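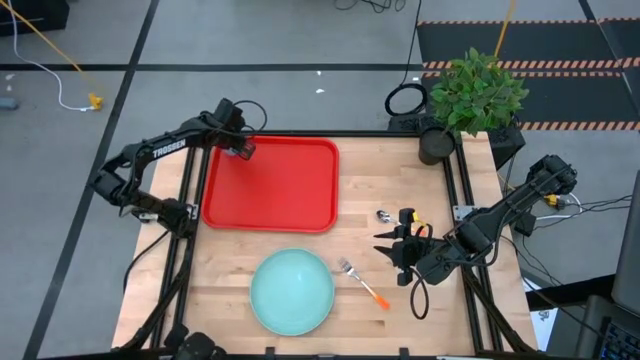
Setting a Single Place from a Tray

Resources > Dining Services > Table Setting > Individual Places

Shares: 19 | Comments: 8

This page sets out the standard method for laying one informal place with a plate, a fork and a spoon. It applies in all Statcombe dining rooms where meals are served at bare tables. Rooms that use cloths or placemats should follow the separate guidance issued by the Uscombe office.

What you will need

A dinner plate, one fork and one spoon are required for each guest, together with a serving tray and a clean, dry cloth. A rectangular tray with rounded corners and a raised rim, such as the red one above, is suitable for most tables. The teal round plates may be used for lunch and supper. Flatware with colored handles is acceptable at informal meals.

Before you begin

Wash and dry your hands. Wipe the tabletop along the direction of the wood strips and allow it to dry fully. Butcher-block surfaces should not be left damp, and spray cleaner should never be applied directly to them. Check each piece of flatware for water spots and polish it with the cloth where necessary.

Laying the place

1. Rest the tray toward the far side of the table, leaving the area in front of the guest clear.

2. Set the plate down first, holding it by the rim. Its near edge should be 1 inch from the edge of the table. All other pieces are positioned by reference to the plate.

3. Put the fork and spoon down beside the plate. At this stage they may lie at any angle, as the fork does in the photograph, with its orange handle end pointing away from the plate on a diagonal.

4. Move the fork to the left of the plate, tines up. Turn it until the handle points straight toward the guest.

5. Place the spoon to the right of the plate with the bowl facing up. The ends of both handles should line up with the bottom of the plate.

6. Step back and view the place from the guest's side. Correct the spacing if either piece touches the rim.

7. Remove the tray. It should not remain on the table once guests are seated.

Handling flatware

Hold each piece by the handle or the neck at all times. A fork or spoon that has been touched on the tines or bowl must be returned for washing - wiping it with the cloth is not sufficient.

Larger rooms

For rooms of 15 places or more, lay all the plates first, then all the forks, then all the spoons. Staff preparing the Mokholm hall, which seats 100, should work in pairs from opposite ends of the room.

Questions about this procedure may be directed to Wanda Zamora, Dining Services.

Last reviewed May 11, 2026

Contact Us | Copyright Statcombe Dining Services | Back to top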